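Leave the Board Alone

I have been in a low-grade argument about whiteboards for most of the winter, and since I keep losing it out loud I'm going to try it in writing. My position is that a whiteboard in a shared room should be physical, a bit grubby, on a stand, and stocked with a couple of magnets and some markers that work. The opposing position, held by nearly everyone I share a building with, is that we should get a screen.

The screen in question is a Flita. It has a 232-page manual, which I know because somebody printed it (on paper! to explain the thing that's supposed to replace paper!) and left it in the kitchen. It does handwriting recognition and it saves your meeting. I've used one, over at the Clisteck offices, and it was fine. The pen lagged a little behind my hand, like talking on a bad phone line, and after a minute I noticed I was writing more neatly than I ever do, in the careful rounded letters I use for birthday cards. I was behaving myself for a screen.

I don't want to behave myself when I'm working something out. I want to draw a wobbly arrow and then another wobbly arrow and then rub out half of the first one with the side of my fist and get blue on my sleeve. I own one cardigan with a permanent mark on the cuff and I'm quite fond of it.

So, magnets. I have strong feelings about magnets and I'll get them over with early. The only good whiteboard magnet is the plain round kind. We went through a phase at my last job with novelty ones, little fruit and little animals, and they were useless, because a slice of watermelon the size of a thumbnail can't hold up anything heavier than a receipt. You'd pin something up, go and get a coffee, and it would be on the floor. A plain round magnet holds paper, it comes in a color you can spot from across the room, and you can also push it around as a marker for something else. That second job is the one people forget! Red magnet means we're on this part. Move it along, and now we're on the next part. I've seen whole afternoons run off one magnet.

Paper on a whiteboard is another thing I'll defend. There's a school of thought that says the board is for writing and the wall is for paper, and that if you hang a sheet on the board you're eating up the writing space. Well, sure. But the paper is usually the thing you need to write around! You put up the floor plan or the schedule or whatever it is, and then the arrows and grumbling go in the white space next to it, and when you're done you take the paper down and the grumbling is still there with a paper-shaped gap. I find that very satisfying and I can't completely say why.

And you should not use tape. Tape on a whiteboard leaves that gray rectangle that collects lint forever. I've scrubbed at one with rubbing alcohol, and then with toothpaste on advice from the internet, and all I got was a minty gray rectangle. Put the tape on the floor, where it belongs.
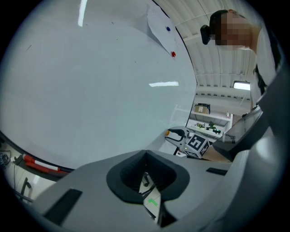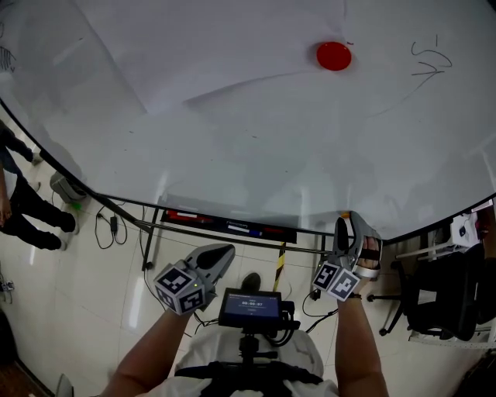
Our board. Paper and two magnets in the first picture; the marker tray and a bit of drawing in the second.

Look at the tray, because the tray is my other big subject. Three markers, hanging right there under the edge where your hand lands. I think three is plenty. I know the big packs are tempting, and I know about the Sureo set with the orange and the lime and the purple that smells faintly of grapes, and I've bought it with my own money, so I'm not speaking from some high place here. But what happens with a big pack is that the black, the blue and the red get used until they squeak, and then for months the only thing with any ink left is lime. Have you tried reading lime from the back of a room? With the lights bouncing off the board? It might as well be invisible.

The glare is a fair complaint, by the way, and I'll give the screen people that one. A glossy board under overhead lights gets those big pale streaks across it and there's always somebody leaning sideways trying to read the bit behind the shine. The fix is to move the board. Ours is on a stand, so you shove it a little and try again. It's a very dumb fix and it has worked every time I've bothered to do it, and when I haven't bothered I've leaned sideways like everybody else.

Now, about the doodles. This is where I get a bit heated, so bear with me. There's a swoopy black thing on our board, a sort of wave or maybe an arrow, I've heard both theories, and there was a proposal in February (a real one, in writing) that the board should be wiped completely at the end of each day so that everybody arrives to a clean surface. I voted against. I'd vote against it again. I can see the case for it: nobody wants to walk up to a board full of somebody else's arithmetic and wonder if they're allowed to erase it. I've stood there with the eraser in my hand feeling like a burglar. But I think the clean board is worse, because a clean board makes people shy. They hover. They uncap the marker and cap it again. If there's already a squiggle up there, then the thing has been broken in, and your own bad drawing has company.

I felt this very sharply in a rented meeting room in the Bondarchuk building. Huge board, wall to wall, not a speck on it, and a new marker in its wrapper lined up parallel to the ledge. There were a lot of us in there and we were supposed to be planning something together, and in two hours not one word went up. We talked and looked at our laptops. Our own board has old scribbles up in the corner and smudges all over and I don't think it's gone an hour without somebody adding to it when there are people in the room.

There is such a thing as too grubby, I'll admit. Once the ghosts of the old writing get dark enough to compete with the new writing you do need to do something about it, and a dry eraser just pushes the dirt around. A damp cloth, then a dry one, is all I use. The spray is nice but it's mostly a smell. And if some poor soul has used a permanent marker, go over it with a dry-erase one and wipe while it's fresh. It won't always take everything off, but it does better than scrubbing.

Money came up too, as it does. The Flita was quoted to us at 347 a month on a lease, with the mount and the cable extra. My counteroffer was a new eraser, a box of markers (black, blue, red, no lime) and 14 plain magnets, which is more magnets than any board needs, but they wander off. They end up on filing cabinets and on the fridge in the kitchen, and one has been stuck to the radiator for so long I think it's part of the heating. I got my total to well under 400 for the entire year, and most of that was me padding it out so the numbers looked serious.

What I got back was that a board can't be shared with people who aren't in the room. True! And the drawings can't be searched. Also true, and thank goodness, I wouldn't want to meet some of my drawings again. If there's something on there worth keeping, people take a picture with their phones, and the picture gets lost among the pictures of lunch. I've decided I can live with that. I have a few hundred of those photos myself and I've gone back to look at maybe two.

I do worry that I'm just being a crank. I was a crank about paper calendars as well, and I gave that one up without much of a fight once my phone started buzzing at me before dentist appointments. So it's possible that a few years from now I'll be poking happily at a screen and telling everyone about the handwriting recognition. If that happens, please don't dig this up and read it to me.

But for now the board is staying through the spring at least, and the printed manual is still in the kitchen. I've been using the backs of the pages for shopping lists.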